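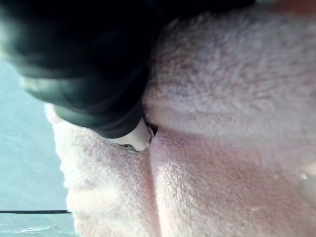 Wurnen supplies the Homus garment handling service to laundries, textile rental companies and clothing recovery centers. The service covers the handling of soft items that conventional sorting equipment does not manage well: knitwear, fleece, terry cloth and padded outerwear. Items of this type change shape each time they are touched, and the part to be gripped may lie partly inside a fold. Pale pink fleece with a dense pile is a typical case, with a small white plastic piece sitting where three folds meet and the blunt black tip of the finger placed directly on it. The wrist camera supplied with every Homus unit gives the operator this close view throughout a work cycle, and the same view is kept in the service record for later inspection.

This gallery page accompanies the general service description. Prospective clients are advised to read the notes below together with the conditions of supply, which are available on request from the Wurnen service office.

Gripping fingers

Homus units are delivered with smooth, rounded fingers as standard. Sharp or ribbed fingers are not offered for pile fabrics. Fingers may be exchanged by the client's own staff with the hand tool provided, and a spare pair is included with each unit. Worn fingers should be returned to Wurnen in the packaging in which the replacements arrive.

Wrist camera

The camera is mounted close to the fingers and moves with them. It is intended for near work on the garment itself. Clients who also require a view of the full table may order the Lis overhead module, which is installed separately and shares the same operator screen.

Trial period

New clients may take the service on trial for 30 days. During the trial, Wurnen provides one unit, on-site setup and instruction for up to 3 operators. A written report is issued at the end of the period. It lists the garment types presented, the settings used for each and any items that were passed to manual handling.

Service agreement

The standard agreement runs for 12 months and may be ended by either party with 90 days' written notice. It includes scheduled maintenance, software updates and telephone support during working hours. Damage caused by unapproved cleaning products is excluded. Clients operating more than one site may hold a single agreement, provided that each site names a responsible contact.

Preparation of the work area

The table surface should be plain, level and free of lint. Direct sunlight and strong overhead spotlights are to be avoided. Garments should be presented one at a time. Items containing metal fittings should be declared before the trial so that suitable settings can be prepared.

Applications for trial periods beginning in May are now being accepted at the Drulness demonstration center.

Related items
Homus: conditions of supply
Lis overhead module: installation notes
Care and replacement of gripping fingers
Visiting the Drulness demonstration center

Contact Wurnen | Copyright Wurnen. All rights reserved. | Back to top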